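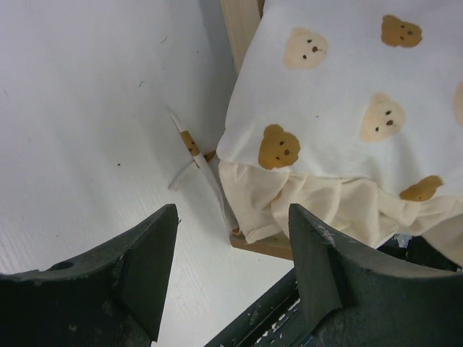

Can the Wukelora fingers pick up thin fabric without grabbing the table too?

Most of the time they can, if you set the closing height for each job and keep the force low. At the default settings they press too hard on anything flat.

Wukelora Angled Fingers, reviewed by Nipon Boonyarit
August 2025

I ran a pair of these on each of our two arms at Rarkbridge for four weeks. Before that we used the Brito flat fingers, and for a few days I also had a set from Kornia on loan. All three bolt to the same mount. The Wukelora set costs 88 dollars a pair, more than the Brito and less than the Kornia.

Our test job is making up a toy bed. It has a small striped pillow, a bear-print comforter with a ruffle, and a matching pillow. There is also a basket with some cloth in it for the laundry part of the routine. Small bedding is a fair test for fingers. It folds over itself, the ruffle hides the edge you want, and the wood underneath doesn't give if you come down too low.

Fitting and setup

Changing the fingers took me 15 minutes per arm. The screws are short and go in at a slight angle, so use a magnetic driver if you have one. You will need to enter the new finger length in the controller before you do anything else. I forgot on the right arm and drove the tips into the table. The fingers were fine and the table has a dent.

The printed instructions cover the mechanical side well and the settings hardly at all. I ended up with the force at a little under half of what Wukelora suggests. 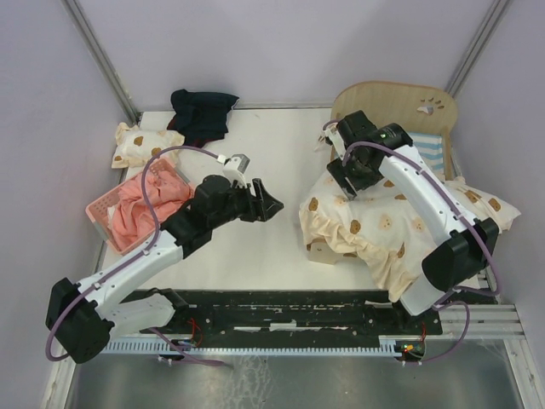
With that sorted out, the first real runs went better than I expected. The narrow tips get under a hem where the Brito fingers just push it along. On the comforter I logged 29 pickups in one afternoon and had to step in on two of them. Both times the tip had taken the ruffle and left the main cloth behind. The Brito set needed help far more often on the same job, though I didn't keep a proper count with those.

Reach and clearance

The angled shape helps most when both arms have to work close together. With flat fingers I had to keep the wrists well apart, and passing cloth from one side to the other was slow. The tapered ends let me bring them in closer. Watch your cables if you try it. Ours run along the outside of the arms and I had to retie one so the elbow could bend fully.

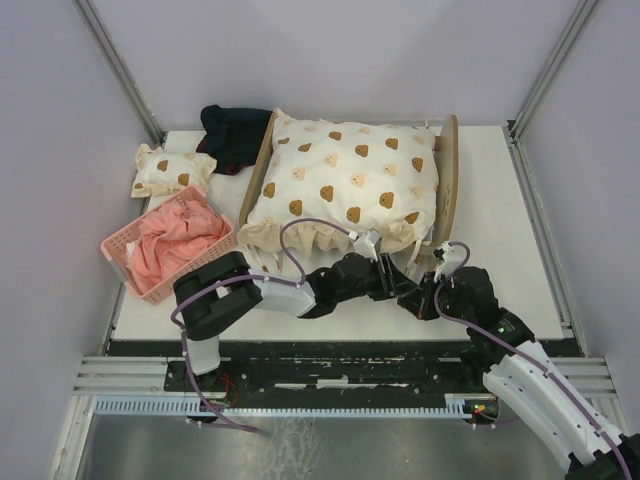
Left and right grippers close together in front of the toy bed.

The Kornia fingers are wider at the tip and hold heavier cloth more firmly. For towels I would pick those. They were clumsy near the headboard, and I couldn't get them down beside the bed rail without bumping it.

Seeing what you're doing

Both fingers stay in the wrist camera view, tips included, and the gap between them is easy to judge. The dark finish stands out well against light fabric and our white table. Against navy cloth it is harder to tell where the tip ends – I turned the lights up for those runs. 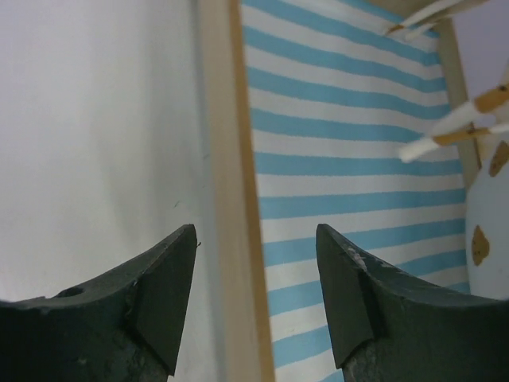
Wear

The tips scuff quickly. Ours had pale scratches within the first week, mostly from wood and from the table. It hasn't changed the grip so far. I did find one burr that snagged a thread, and a minute with fine sandpaper fixed it. I plan to check them again in October.

Would I buy them again?

For light fabric in tight spaces, I would, and I've ordered a spare pair. If you mainly lift boxes or thick towels, the Kornia set is worth the extra money. The Brito fingers have gone back in the drawer. Four stars, with one off for the instructions.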